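How a Local Singer Books a Residency
Student project report, Music Business Practicum
By Nayeli Benavides and Adjoa Gbeho
Nov 13, 2021

Background

Our project looked at how a singer without a major label gets a run of repeat shows at one venue. Large residencies in casino theaters get most of the press, but small rooms book them too, and the paperwork is simpler to follow. We picked one artist and one room and tracked the deal from first email to the final night.

The artist was Marleny Tamayo, who performs under the name Urka. She sings pop with a lot of cumbia in it and has released two EPs on her own. The venue was Ruletti, a supper club with a stage at one end and table seating for most of the crowd. Its booker is Teodora Spahić. Both agreed to let us read the contract and sit in on planning calls as long as we left the dollar amounts out of this report.

What we did

We split the work. Nayeli handled interviews and read the contract. Adjoa tracked press, posts and ticket sales. Our advisor, Yesenia Urrego, checked our interview questions before we used them and made us rewrite several that pushed people toward an answer.

The residency ran for four nights in August. We attended all of them. At each show we wrote down the set list, the start time, and anything that differed from the night before. After each show we talked to the artist for a few minutes and to the booker the next day by phone.

The deal

Ruletti offered a guarantee plus a share of the door once a set number of tickets had sold. The club kept all food and bar money. Urka kept all merchandise money, which she told us is not always the case. Some rooms take a cut of shirts and vinyl.

The contract also had a radius clause. She could not play another ticketed show within 50 miles from the day of the announcement until the last night. She asked for an exception for a private wedding and got it in writing.

Sound was covered by the house. Lights were covered up to a basic rig, and anything extra had to be rented. Urka rented 2 moving lights from Sotelo, a local rental shop, and paid for them herself.
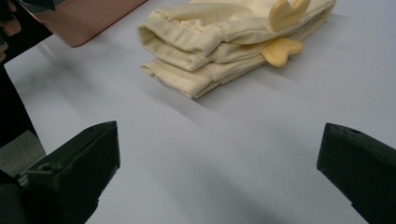
Why would a singer choose four nights in one small room over one night in a bigger one?
The crew only has to set up once, and the show can be changed between nights. Urka also said that a smaller room was easier to fill, and that people who liked the first show came back with friends.

Publicity

The club announced the run on its own page and in its email newsletter. Urka posted rehearsal clips. The one piece of outside press was an interview in Clekaron, an online music magazine that covers our area. Sales picked up the day it ran, but the artist posted a new single the same morning, so we cannot say which one did it. We should have asked buyers at the door how they heard about the show. We thought of this after the second night and did not have a form ready in time for the third.

Results

Total paid attendance for the four nights was 627. The first night was the weakest and the last night sold out. The share of the door kicked in on the last 2 nights only.

The set changed more than we expected. She dropped a ballad after opening night and moved her best-known song from the encore to the middle. On the third night she brought out a guest accordion player, and the clip of that song got more views than anything else she posted that month.

Teodora Spahić told us the club would book her again, but with three nights and a later start. Dinner service ran long on the first two evenings and servers were still clearing plates during the opening songs. Urka agreed with the later start. She was less sure about cutting a night.

Problems with our project

We followed one artist, so none of this can be taken as a rule for other singers or clubs. We also got along well with both sides, and that may have made us go easy on them in the interviews. Two of our phone calls were not recorded because of a settings mistake, and for those we used handwritten notes.

If another group picks this up, we suggest comparing two rooms of different sizes in the same season. Ask for the contract early. Ours took three weeks to arrive, and we had to redo part of our interview guide after reading it.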